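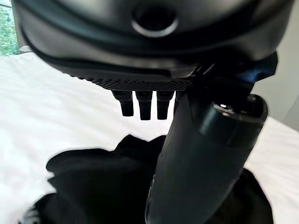

Evaluation of the Nenix Hand Kit for Household Pick-and-Place Tasks
Student Project Report, Applied Automation Program
Submitted by Ciarán Corrigan, April 2021

Print this page | E-mail this page
2 comments | 13 shares

1. Purpose

The purpose of this project was to determine whether the Nenix hand kit, supplied by Fastetti, is suitable for use in the second-year automation course. The program asked for a written opinion on assembly, day-to-day handling and documentation before any further kits are ordered. The work was limited to light household objects, and no claim is made about industrial use.

2. Equipment

The kit was supplied with the hand, a wrist camera, a mounting plate, cables and a printed manual. It was fitted to the program's existing Zeleke arm. The control software was used as delivered, without changes to the default grip settings, so that the results would reflect what a student would meet in a first session.

3. Method

Each trial consisted of one attempt to grasp an object, lift it clear of the surface, move it and set it down again. Trials were carried out on hard and soft surfaces. Drinkware, folded and loose clothing, and small boxes were used as test objects. In total, 433 trials were recorded over 20 sessions. A trial was counted as a failure if the object was dropped, if the hand stopped with an error, or if the operator had to step in.

4. Findings

Assembly was straightforward. The mounting plate lined up with the arm on the first attempt, although the manual shows the cable order for an earlier version of the kit. This cost most of one afternoon and should be corrected by the supplier.

Rigid objects with a regular shape were handled well. Cylinders standing upright gave little trouble. Cylinders lying down or leaning on a soft surface were harder, as the surface gave way when the fingers closed and the object rolled out of reach. Lowering the approach speed helped in most cases.

Clothing was the weakest category. Dark fabric in particular was often grasped by a single layer and slipped during the lift. The wrist camera also struggled with strong contrast — a dark object on white bedding near a window left the bedding overexposed and the object short on detail. Closing the blinds improved the picture but is not always practical in a teaching space.

Thirteen of the failures were caused by a loose camera cable and were left in the totals.

5. Comparison

The Tovedeo kit, already held by the program, was not retested. From course notes, it is slower to set up but has clearer documentation. Its fingers can be replaced by a student without tools, while those of the Nenix kit require a small hex key.

6. Recommendation

It is recommended that the program purchase one further Nenix kit for supervised use, on condition that Fastetti provides a corrected manual and a locking cable. A larger order should wait until the fabric trials have been repeated in July with the softer fingertip covers.

Related reports
Setting Up the Zeleke Arm: Notes for New Students
Tovedeo Kit: Care and Storage
Lighting for Wrist Cameras in the Teaching Lab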